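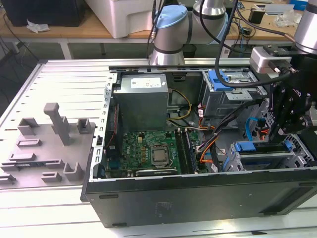
Gripper over the drive bay, Dell tower on its side.

Review: the Zunasus hand-guiding and remote teaching kit
Reviewed by Trevor McKinnon, Wednesday, October 23, 2024
Rating: 3.5 out of 5

The Zunasus kit promises that anyone who can do a job with their hands can teach it to a robot arm. I can take a PC apart with my hands. I have done it for a living, for longer than I'd like, at a refurbishing shop that gets its dead office towers by the pallet. So we bought the kit in July and I set out to pass on my life's work to two arms and a laptop.

You get two ways of teaching. In the first you press a button on the wrist, the joints go slack, and you drag the gripper through the job while the software records. It feels like dancing with a refrigerator that has had some lessons. Big moves are fine. Small ones, like lining the fingers up with a drive carrier, take both hands and a certain amount of leaning, and every wobble goes into the recording. My wobbles are now preserved in 200 demonstrations.

The second way is remote control, with a pair of handles on a stand and the wrist camera view on a monitor. I expected to hate this and ended up using it for nearly everything. The handles have scaling, so a wide sweep of your arm can become a tiny nudge at the gripper. Set it low for anything near cables. 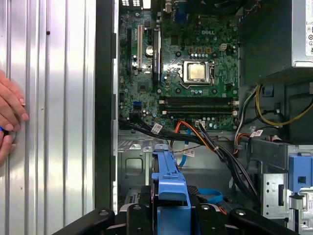

What the handles don't give you is much sense of touch. There's a buzz when the gripper closes on something, and it's the same buzz for a plastic latch as for a bundle of wires you would very much like to keep. Gwendolyn Villanueva, who has steadier hands than I do, learned to go by the motor load graph in the corner of the screen. I learned to go by Gwendolyn.

The recording software is the best part. Trimming a bad take is quick, you can tag takes by task, and it warns you when your starting positions are all too alike. It does this in a tone I found personal. Playback of the trained skill on our drive carrier task got to 81 percent after a week, on one model of case. On a case it hadn't been shown, it reached confidently for a spot where there was no drive.

Complaints. The button on the wrist is placed where your palm rests, so you'll start recordings you didn't want. The manual spends 6 pages on mounting and one paragraph on calibration. Cable clips for the arms cost extra. Support took around two days to answer, though the answer was right.

Buy it if you have one fiddly job that repeats all day and a patient person to demonstrate it. If your cases are all different, keep your screwdriver.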